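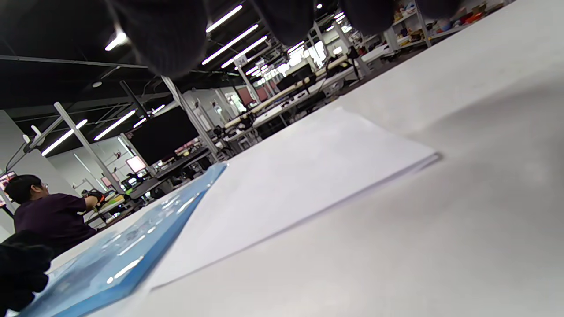 Harvey Desjardins asked whether the Dondix is ready to sort and stack sheets without help. It is not yet ready for unattended work. Section 3 covers demonstration of the task by hand.

3.1 Place the plastic sheets and the white paper on a clear area of the table.

3.2 Put on both gloves. Rest both hands on the table before starting. 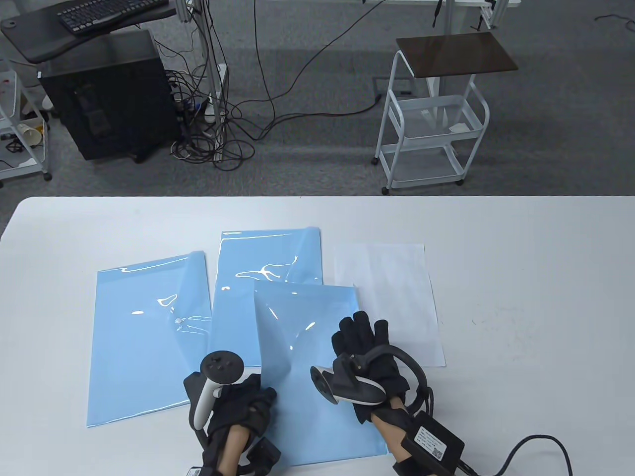 Figure 3-1. Blue sheets, white paper and gloved hands.

3.3 Move one sheet at a time. Record 30 passes.

CAUTION: Glossy plastic reflects ceiling lights. Reflections may cause the machine to misjudge an edge. 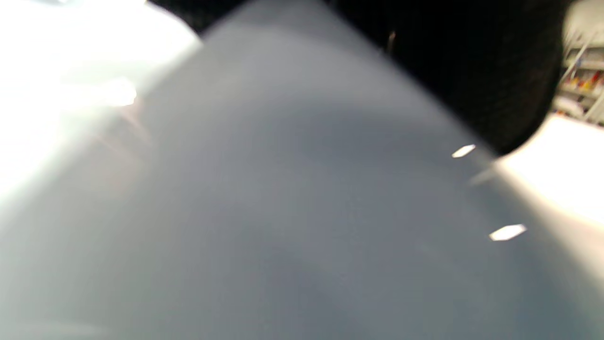
Figure 3-2. Close view with bright reflections.

3.4 Discard any pass in which two sheets are lifted together.

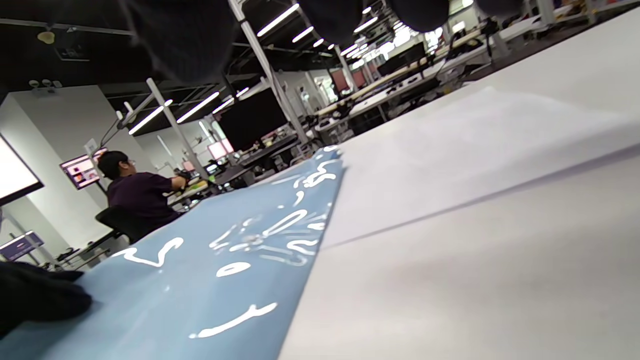 Figure 3-3. Blue plastic sheet beside a white sheet.

NOTE: Folding is outside the scope of this release. See page 42.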